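Compte rendu de la réunion du groupe Préhension, projet Susirex
Réunion du 24 décembre, salle d'essais de Stumamside
Diffusion : équipe Susirex, atelier mécanique, correspondants Nilent et Kubiak

Ouverture

La séance commence avec un petit quart d'heure de retard, le temps que tout le monde trouve une chaise et que le café passe (merci à l'atelier pour les biscuits, qui n'ont pas vu la fin du premier point !). Le compte rendu d'octobre est adopté avec une seule correction : les mors fournis par Kubiak étaient arrivés complets, et la mention d'une pièce manquante est retirée avec nos excuses.

1. Comparaison des préhenseurs

On rappelle que la comparaison porte sur deux familles d'outils, l'embout arrondi en forme de champignon d'un côté, la pince à doigts articulés de l'autre, et que chacune doit passer par la même série de 12 exercices avant que l'on se permette un avis. L'embout a été essayé au-dessus de la table nappée de blanc, avec le petit bol rose pâle pour repère. 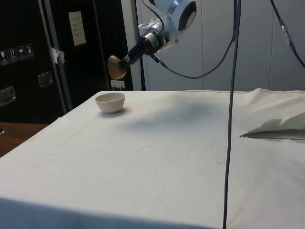
Les approches par le haut donnent satisfaction à tous, et plusieurs participants disent leur bonne surprise devant la douceur des mouvements. Le contact avec les objets à bord fin reste en revanche capricieux, et l'on s'accorde à reprendre ces exercices avec une vitesse de descente réduite. La question du cheminement des câbles revient sur la table, comme à chaque réunion ou presque ; l'atelier proposera un guide souple le long du bras, avec assez de mou pour que le poignet puisse tourner de 90 degrés sans tirer sur quoi que ce soit.

Le contrôleur de Nilent a enregistré 1 812 cycles depuis la remise à zéro des compteurs. Les journaux seront déposés sur l'espace commun avant la prochaine séance, dans un format que chacun pourra ouvrir, cette fois, c'est promis.

2. Pince à doigts et caméra de poignet

Pour la pince, le groupe a retenu la pelle en bois garnie de grains de café torréfiés, un exercice que l'on aime bien parce que la moindre hésitation du poignet se retrouve aussitôt dans la position des grains. La vue prise depuis le poignet montre la prise sur l'extrémité étroite, et l'on y distingue bien un grain resté à l'écart du tas.

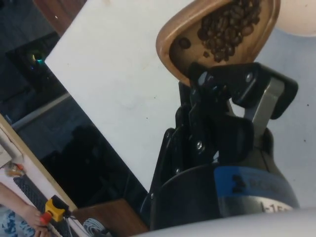
Une participante demande si l'on ne juge pas la pince un peu vite sur un manche aussi commode à saisir, et souhaite que l'on ajoute un ustensile à manche rond et lisse. La remarque est bien accueillie : 7 prises supplémentaires seront faites avec un tel ustensile, à réglage de force identique. On convient aussi de garder la caméra de poignet pour les deux familles d'outils, en complément de la caméra fixe, afin que les séquences puissent être relues côte à côte.

3. Suites à donner

Atelier mécanique : maquette du guide de câbles.
Équipe Susirex : reprise des exercices à bord fin, puis prises avec le manche rond.
Correspondant Nilent : dépôt des journaux du contrôleur.
Correspondant Kubiak : devis pour un second jeu de mors.

Le choix définitif du préhenseur est reporté à la réunion suivante, dont la date sera fixée par courriel. La séance est levée à midi passé, avec les bons vœux de toute l'équipe.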